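Storing double-edge blades in a humid bathroom

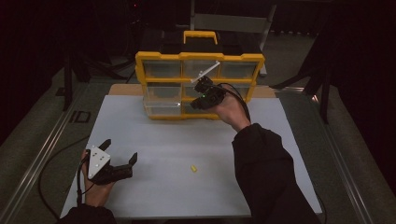
I buy blades in bulk, 600 at a time, and the last lot from Wusex has spots near the edge on two blades. They were still in their wax paper. Does the coating fail with age or is it the damp?
Shih-chieh Hsu, 2020-10-22

2 answers

Bianka Dobos
Damp. Keep one tuck in the bathroom and the rest in a dry cupboard - mine have been fine for more than 9 years. Bin the spotted ones.

hadach_shaver
never had this with Mekau. try a different soap maybe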